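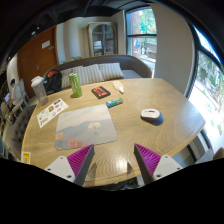 A mouse pad printed with a cloudy sky over mountains.

I want to put in a good word for the small hill. I mean the sort you can climb before lunch in ordinary shoes, with a flask in your coat pocket and no plan at all.

Mine is Bornolstead, 200 metres at the top and not a metre more. It doesn't feature in the guidebooks. The bus from Cultside drops you at the bottom gate, and if you stop to look at the sheep it takes 58 minutes to reach the stone at the summit. I have done it in 20 fewer, in March, with hail going down my neck, and loved every step!

We have got into the habit of treating hills as a ladder. You start low, you buy better boots, you move up, and the little ones become something you used to do. What a waste. I have been up big mountains and was very glad of them, but I couldn't tell you much about any of them now. Bornolstead I know by heart: the boggy corner, the hawthorn that leans over the stile, the place where the wind suddenly finds you (always the left ear).

You only learn a place like that by going back, and you only go back if it's easy. Two hours door to door, a bun from the bakery afterwards, home in time to put the washing out. You can take a toddler up there, or your gran, or a friend who swears they hate walking.

So I'd like councils to look after these hills properly. Mend the stiles, keep the Cultside bus running past 2 in the afternoon in winter, and put a bench at the top facing west. And if you have a small hill near you and haven't been up it for a while, go this month, whatever the sky is doing.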